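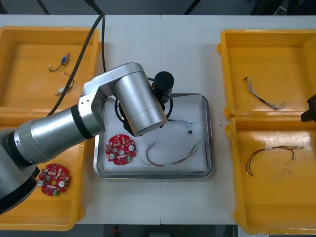 The Flellwood 500 will run under a revised electrical rule when the Trellano club series resumes in August 2026, after technical inspectors traced a string of January retirements to wiring faults. From that round, each team must present its spare sensor leads for checking before first practice, sorted into open bins like the shallow yellow ones in the picture, where a short black cable with a small blue connector and a thin black loop with a white plug lie in the same bin. Leads that fail the continuity check are withdrawn and may not be presented again at that event.

The rule covers the 806 cc twin class only. Single-cylinder machines keep the existing procedure, under which the wiring is checked after the race and only on the first three finishers.

Hậu Tăng, who leads the class standings by 8 points for the Han team, lost a likely win in January when his wheel speed signal dropped out and the engine went into its reduced power map. He rode the last four laps in that condition and finished ninth.

"The bike was fine mechanically," Tăng said. "The connector had backed out of its housing under vibration. We now fit a locking clip and tie the lead to the fork leg in two places."

Ena, the second-placed team, had asked for a full ban on replacing leads between qualifying and the race. The series rejected that proposal but will require any replacement to be logged with the chief inspector — including the part number and the time of fitting — before the machine returns to the grid. An unlogged change carries a ten-place grid penalty.

A total of 49 entries has been accepted for the Flellwood round, with two reserves. Tire allocation stays at three rears and two fronts per rider. The minimum weight and the fuel limit are also unchanged, and the race distance remains 500 kilometers with one mandatory stop.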